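Gray Left, Yellow Right: The Paper Cup as a Sorting Bin

By Khrystyna Sirko
25 Oct 2025

A paper cup makes a poor storage container by most of the usual measures. It is round, so it wastes shelf space. It is light, so a tall item can tip it. It has no lid, and the wall softens after enough handling. It remains in wide use on desks and counters for holding small things that have not yet been put anywhere else, and the details of how it does that job have received little attention.

Hanna Zinchenko fitted out the break counters at Hirnau, a shared office of 40 desks, and settled on paper cups after a period with molded trays. The trays collected everything. Drinks, wrappers, pens and keys ended up in one layer, and clearing the counter meant handling each item twice. Her replacement was a pair of colored cups at the back of each table: one color for things to keep, the other for things to throw out. The cups are bought in sleeves and replaced when the rim begins to flatten.

"A tray has no opinion about what goes in it," Zinchenko says. "A cup is full very quickly, and then you have to decide."

Shape and stability

The taper of a paper cup exists so that cups will nest. For sorting it has two effects. The wide mouth is easy to hit with a snack packet or a small bottle, and the narrow base puts the support well inside the line of the rim. An upright bottle leaning on one side moves the load toward that rim. An item placed opposite restores some of the balance, provided it has any weight. A snack packet has very little.

The rolled rim does most of the structural work. It keeps the mouth circular and gives the fingers a stop when the cup is lifted. Cups with a crushed rim go oval under a side load and should be retired, even if the wall is clean.

Wall weight matters less than buyers expect. Zlata Derkach, who purchases for the kitchen supplier Rudo, stocks a single-wall and a double-wall cup in the same colors. She recommends the single-wall for dry sorting. The double-wall version resists heat, which is of no use to a packet of crackers, and a sleeve of them takes up more of the cupboard.

Color

Two colors are enough for a table. With a third, people at Hirnau began to ask which was which. Gray and yellow separate well on a white surface under flat lighting and stay distinct for most people with red-green color deficiency. The order should be fixed. Zinchenko puts gray on the left at every table, so that a person moving between tables does not have to relearn the layout.

Position

The back of the table is the correct place. Cups near the front are knocked by sleeves, and the front half is where items stand while they wait to be sorted. The two cups should stand side by side with a small gap, enough to lift one without disturbing its neighbor. Keep them off the wall by a finger's width. A cup pressed against the wall tends to be lifted at an angle.

Drink cans are a separate matter. An opened can is best left standing in the clear area until it has been checked for liquid. It should go into a cup only when drained, and a slender can will fit where a standard one may not.

Pair of cups on a white table, gray on the left, yellow on the right.

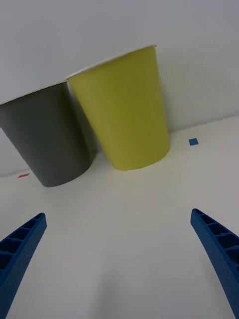
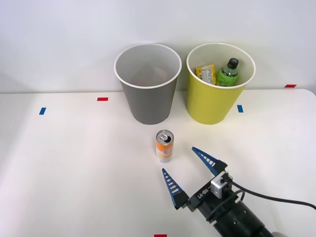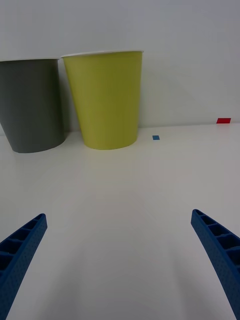
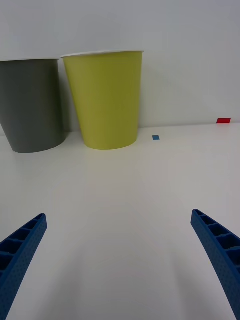
Limits of the method

The cup pair fails with flat items. Receipts, envelopes and cards curl against the wall and are forgotten. A shallow dish is better. It also fails with anything heavier than a small full bottle, and Tsutomu Hamada, who runs the counters at the Fulora reading rooms, moved to straight-sided tubs for that reason after 11 weeks with paper.

Replacement is the other cost. Hirnau orders 400 cups at a time, in equal numbers of each color. Zinchenko stores the sleeves on their sides, since upright sleeves compress the lowest rims. The next order is due in November.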